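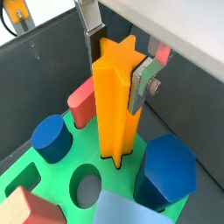
Wrist cam view, star block at its opening, fingers closed on it.

Wrist-cam gripper build, part 3: star block insertion
Forum: Workshop Builds > Arms and Grippers

shedlathe
Posted 08/05/2026
Continuing from part 2. The arm now runs the whole sorting board from the wrist camera only. The overhead camera at the Nendiscombe workshop is unplugged and I would like to keep it that way.

Controller is the Proreo board, firmware as shipped. Finger pads are metal with no rubber on them yet. Approach speed is 30 mm/s, dropping to a crawl for the last bit of travel.

The oval and the hexagon are fine. The star is the problem. It has to be within a few degrees in yaw or a point catches on the rim. From where the camera sits, the block hides most of its own hole and I get the front rim and two corners to work with. My fit on that is noisy. Log from the last session is 345 attempts at the star, 195 seated. Looking for ideas before I rewrite the pose estimate.

tolerance_stack
Your left pad is flat against one point of the star and the right pad is on another. That is close to point contact on both sides. The block can yaw in the grip as soon as it touches the rim. I would look at the fingers before the vision.

shedlathe
Fair, but yaw error is already there before contact. I measured it with the block held clear of the board.

tolerance_stack
Measured how? If the grasp rotates the block as it closes, you will see yaw error clear of the board too. It doesn't tell you which end the fault is at.

shedlathe
With the same camera, off the top face. Point taken. I'll log yaw before the fingers close and again after.

Drestton_Rob
Disagree with the finger theory as the main cause. Five-point star, so the symmetry is 72 degrees and your worst case yaw is 36 either way. If the estimator picks the wrong lobe you get a big error, and if it picks the right one you get a small one. Plot a histogram. Two humps means vision, one wide hump means grip.

tolerance_stack
The histogram is a good idea. The conclusion isn't. A bare metal pad slipping off a rounded tip will give you two humps as well.

ohm_and_away
What's your exposure? Saturated green board, black rim line, orange block. The rim should be the easiest edge in the picture. If the fit is noisy I'd suspect you are running the edge detector on grey. Do it on the red channel and the orange separates from the green properly.

shedlathe
Exposure is 2000 microseconds, fixed. And yes, it's on grey. I will try red.

ohm_and_away
The metal on the right finger is reflective as well. Mask it out. It's fixed relative to the camera apart from the opening width, so one mask per width will do.

parkbench_cnc
Different approach: stop trying to see the hole. Lower until contact, back off a hair, then rotate in small steps under light downward force until it drops. That's how I did mine on an Akgül arm. Slow but it doesn't care what colour anything is.

shedlathe
No force sensing on this one, only motor current, and the gearing makes that close to useless at light loads.

parkbench_cnc
Then put a spring in the wrist and watch the top face height from the camera. Cheap compliance. You need some give in there anyway with metal fingers and a rigid board.

Drestton_Rob
A spring will make the yaw worse unless it is stiff in torsion.

parkbench_cnc
Two parallel leaf flexures, then. Stiff in torsion, soft in Z. I'll post the drawing in the fixtures thread.

tolerance_stack
Or glue a strip of 1 mm neoprene on each pad and run the test again. Ten minutes of work.

shedlathe
Order of work: yaw logging, red channel, neoprene, one change at a time. The flexure can wait for July, when I get the mill back. Will post the histogram in this thread.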